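3.2 What goes in first, and why it matters

We began this part of the study with a question that sounds almost too homely for a paper: when people pack a small hard-shell suitcase for a short trip, what do they put in first, and does the rest of the case suffer for it? Most of us have a settled opinion on the matter, usually learnt from a parent, and it was a pleasure to find how firmly our participants held to theirs. All 62 of them kept a packing diary for us through April, and between them they sent in 900 entries, of which 825 were complete enough to use.

The diaries used our own short word list, the Skurico list, which sorts travel things into soft goods, pouches, rigid boxes and what we came to call stragglers (the odd remote control, the charger, the bottle that belongs nowhere). For the tabletop part of the work we laid things out on a marble-patterned surface, pale and veined, on which small things can be harder to pick out than one might think. 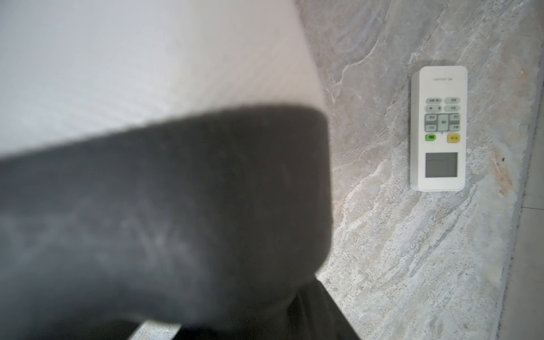

Figure 4a. Close view of the marble-patterned surface, with part of a smooth, pale object at upper left.

Soft goods came first in most of the diaries, and we were not surprised. A garment laid across the bottom of the case makes a bed for whatever follows, and it is a kindly sort of material to pack, as it gives way where it must. What interested us more was the toiletry pouch. Clear pouches were very often placed on top of the clothes, where their owners could see what was in them, and several diaries spoke warmly of being able to find the toothpaste late at night without waking anybody. Opaque bags had no such regular place and wandered about the case from one trip to the next.
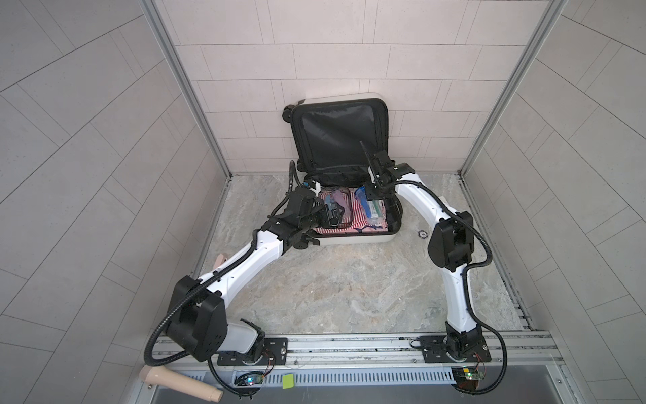 The bottles were another matter again. Participants who packed a bottle or tube late tended to slip it down a side, beside something firm, and a good many of them wrote that they did this from fear of leaks. We have some sympathy – one of us lost a good jumper to shampoo on the way to Fivgate – but the diaries record very few actual spills, and the habit seems to live on quite happily without them.

We also looked at how things are set out beforehand. In the Khalaf arrangement, named after the guest house where we first tried it, the case stands open with its lid upright and the loose things are placed on the floor to either side and in front, so that the packer can see the lot before choosing. One folded garment may already be in the case as a starting point. Participants told us that this felt calmer than packing out of drawers, and their diaries for those trips mention fewer forgotten things.

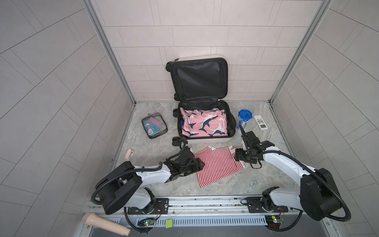 Libor Kollár, on reading an early draft, wrote to us that a garment left out in front of the case would always be packed sooner than one left at the side, and that we ought to treat nearness as a habit of its own before saying anything about softness. It was a fair point, and we went back to the diaries with it in mind. In the entries that gave the starting place of each item, nearness did play a part, though clothes were still chosen early when they lay further off. Rigid boxes with lids were the most sensitive to where they began, perhaps because they are awkward to fit whenever one gets to them.

Hard, pale things with rounded edges deserve a word to themselves. They offer few corners to catch hold of, and several participants described turning such an item over more than once before settling how it should lie. Printed stickers were mentioned too: in 6 diaries the packer wrote of turning an item so that the words faced upwards, for no purpose beyond liking to see them the right way round.

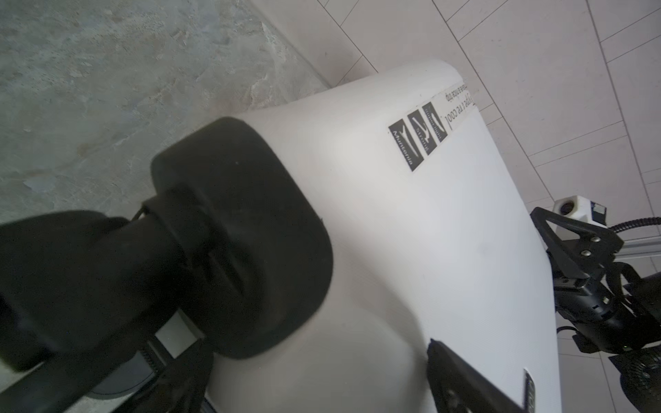 Figure 4b. Large white object with rounded edges; the printed sticker, bearing three black square logos, is upside down in this view.

The Fistico scoring sheet, which we used for judging how neatly a case had been filled, makes no allowance for preferences of this sort, and we have left them out of the totals in the next section. They are kept in the diary notes, where a reader with patience will find a great deal more on the folding of shirts than we had room for in this paper.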